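Section 4. Setting up the reception counter

This section covers the long counter at the front of house: placing the lamp, the plant pot and the sign, setting out the parcel area, and the daily handling of packages left at the counter. It applies to all Kindgate sites fitted with the Steyn counter. Sites fitted with the older Masari desk should use Section 5, which has different clearances and a different cable route.

Read 4.1 and 4.2 before moving anything. The counter must be fixed and leveled (Section 3) before any item is placed on it.

4.1 Items required

Counter, light wood finish, fixed and leveled
Table lamp with shade, bulb fitted
Artificial flower arrangement in pot
Wall sign and fixing strips
Felt pads, self-adhesive, one sheet
Parcel log, paper or tablet
Tape measure
Soft cloth, lint-free
Pencil

The lamp and the flower arrangement are packed in separate cartons marked Flemine. Keep both cartons until the set-up has been signed off. The lamp cannot be returned without its original carton.

4.2 Before you start

1. Wipe the full length of the counter with a cloth dampened with plain water. Wipe again with a dry cloth.

2. Check that the surface is dry before applying felt pads. Pads applied to a damp surface will lift within a few days.

3. Confirm that the wall outlet nearest the lamp position is live.

4. Clear the walkway beside the counter. Cartons and packing material should be moved to the goods area, not stacked at the end of the counter.

CAUTION: Do not use solvent, bleach or abrasive pads on the counter. The finish will dull and cannot be restored on site.

4.3 Dividing the counter

The counter is used in two zones. The wall zone carries the fixed items: flowers, lamp, and any permanent signage on the wall behind. The open zone carries packages and is cleared at the end of each shift. Visitors sign in at whichever part of the open zone is free.

1. Measure 325 mm from the wall toward the front edge of the counter. Mark this distance in light pencil at both ends.

2. Treat the pencil marks as the limit of the wall zone. Fixed items must sit entirely behind the line.

3. Erase the marks once all fixed items are in place.

Note: On counters with a raised rear ledge, measure from the front face of the ledge. The depth of the ledge is not included in the 325 mm.

4.4 Placing the flower arrangement

1. Remove the arrangement from its carton by the pot. Do not lift by the stems or leaves.

2. Shake gently over the carton to release loose fibers and packing dust.

3. Apply four felt pads to the underside of the pot, evenly spaced near the rim.

4. Set the pot close to the wall, leaving 40 mm between the pot and the wall so that the leaves are not flattened.

5. Open out the stems by hand, beginning at the back. Wire stems should be bent once only. Repeated bending weakens the wire at the base and the flower head will droop.

6. Turn the pot until the fullest side faces the entrance.

The arrangement needs no water. If the pot has been filled by mistake, remove the stems, empty the pot and allow both to dry overnight before reassembly. Standing water will stain the lower leaves and rust the wire.

4.5 Placing the table lamp

1. Fit the shade to the base before the lamp is moved to the counter. Tighten the retaining ring by hand until it stops. Do not use pliers.

2. Apply felt pads to the underside of the base, keeping them clear of the cable exit.

3. Stand the lamp further along the counter from the flowers, with at least 320 mm between the edge of the shade and the nearest leaf.

4. Route the cable down the rear of the counter. Fix it with the clips supplied, beginning at the top – the first clip takes the weight of the cable and should not be skipped.

5. Plug in and switch on. Check that the shade sits level when viewed from the entrance and from the far end of the counter.

CAUTION: Switch off and allow the lamp to cool before adjusting the shade or changing the bulb. Do not exceed the wattage printed on the lamp holder.

If the lamp rocks, check the pads first. An uneven pad is the usual cause. If the pads are sound, recheck the level of the counter (Section 3.6).

4.6 Fixing the wall sign

The sign is mounted on the wall behind the lamp, high enough to be read over the shade.

1. Hold the sign in position and mark its two upper corners in pencil.

2. Clean the marked area with a dry cloth.

3. Press the fixing strips to the back of the sign, then press the sign to the wall for 30 seconds.

4. Leave the sign untouched for one hour before wiping or adjusting it.

Paper notices must not be taped to the wall beside the sign. Temporary notices belong in the holder at the entrance door.

4.7 Setting down packages

Packages received at the counter go in the open zone until they are logged.

1. Check the outer wrapping for tears, crushed corners and damp patches. Record any damage before the courier leaves.

2. Set the package down on its broadest stable face. Where the package carries an orientation mark, follow the mark.

3. Keep the delivery label uppermost or facing the staff side. Do not cover the label with another item.

4. Enter the package in the parcel log. Write the shelf number on a removable tag and attach the tag to the outer wrapping, clear of any seams.

5. Move the package to the parcel shelf within the hour.

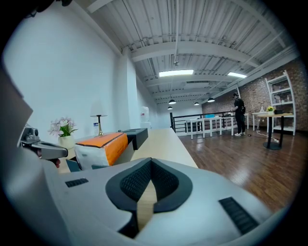 Long packages should lie parallel to the front edge of the counter. A package laid crosswise will overhang the walkway and is likely to be knocked. Where two items are waiting together, place them end to end or one behind the other, with the taller item toward the rear if the wall zone allows. Do not stack unlogged items.

Lidded boxes need one further check. Press lightly on the lid to confirm that it is seated, and carry the box with one hand beneath it at all times. A lid is not a handle. If a box has arrived without a label, log it as "unmarked", note the color and approximate size, and keep it on the staff side until it is claimed.

Colored bands and sleeves are part of the packaging and stay on. Do not use a band to lift a package, and do not cut one to look for a label underneath. If no label can be found on any outer face, treat the item as unmarked.

Note: The parcel shelf has 56 numbered positions. When all are taken, overflow items go to the goods area and the log entry is marked "G". The counter is not to be used for overflow.

4.8 Keeping the walkway clear

The walkway alongside the counter is the access route to the water dispenser and must stay open across its full width. Bags, umbrellas and deliveries are not to be left on the floor in this area.

1. Check the floor by the dispenser at the start of each shift. Wipe up drips at once and put out the wet floor marker if the surface remains damp.

2. Keep cups off the counter. Cup rings on light wood are difficult to remove after a day.

3. Keep the ventilation gap behind the dispenser free of cartons and spare cups.

Dispenser servicing is covered in Section 7. Reception staff should not remove any panel.

4.9 End-of-shift routine

1. Move all remaining packages from the open zone to the parcel shelf and update the log.

2. Wipe the open zone with a damp cloth, then with a dry cloth.

3. Return the parcel log to the drawer, or place the tablet on its charger.

4. Switch off the lamp at the lamp switch. Leave the wall outlet on.

5. Check that the pot has not been pushed forward of the wall zone. Reset it if required.

4.10 Periodic care

Weekly
Dust the lampshade with a dry, soft brush, working from top to bottom. Dust the flowers with the same brush or with a hair dryer on its cool setting. Wipe the lamp base with a dry cloth – brass-colored finishes will spot if left wet.

Monthly
Lift the pot and the lamp and inspect the felt pads. Replace any pad that has hardened or moved. Check the cable clips. Wipe the sign with a barely damp cloth, supporting its lower edge with the other hand.

Yearly, in November
Remove all items from the counter and clean its full length, including the rear edge. Recheck the level. Inspect the stems of the arrangement and order a replacement if more than a few heads have faded. Replacement stems are supplied in sets and fit the original pot.

4.11 Common problems

Pot slides when the counter is wiped
Pads missing or dusty. Clean the underside of the pot and fit new pads.

Lamp flickers
Bulb loose. Switch off, allow to cool, and tighten. If the fault continues, take the lamp out of use and report it.

Sign lifts at one corner
Strip applied to a dusty wall. Remove the sign, clean the wall, and fit new strips. Used strips will not hold a second time.

Pale marks on the counter
Usually moisture under an item left overnight. Dry the area and leave it uncovered for a day. Report marks that have not faded after that time.

Package not found on the shelf position shown in the log
Check the positions on either side, then the goods area. If the item is still missing, follow the procedure in Section 6.2.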